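Bin Picking Cell: Frequently Asked Questions

Last updated September 28, 2020

Who looks after the cell?
İlker Altıntaş. Ask him before you change anything on the arm side of the table. The Trodine bench has its own page.

How do I start a session?
Turn on the controller, wait for the pendant to finish loading, then home the arm at low speed. Run the empty-gripper cycle 25 times before the first real pick. If it faults twice, stop and write it in the log.

How should the cables sit?
The bundle has to have enough slack for the wrist to turn both ways. Jog the last joint to each limit and watch the loop. If it pulls tight, open the strap, feed a little more through and close it again. Do not use zip ties on the air hoses.
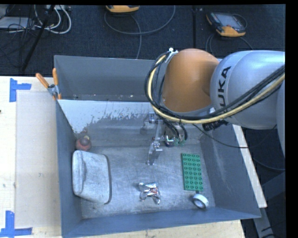 The thin gripper cable needs the same check with the arm at its lowest pick height. Snags there are the most common cause of a lost gripper signal.

The bin moved. Do I have to recalibrate?
If it moved less than 2 mm, no. Push it back and check the clamp. For anything more, run the Fistgate routine and save the result under a new name.

How do I find an air leak?
Close the gripper, shut the supply valve and listen at the fittings. Push the hose fully in before you replace anything. Spare fittings are in the Brennan drawer.

When is the gripper serviced?
Every January, or at 3,332 cycles since the last service if that comes first. Clean the finger joints, check the screws and reset the counter.

Can I wipe out the bin?
Yes, with the arm parked and the drives off. Use a dry cloth. Scratches on the floor are fine, but report dents.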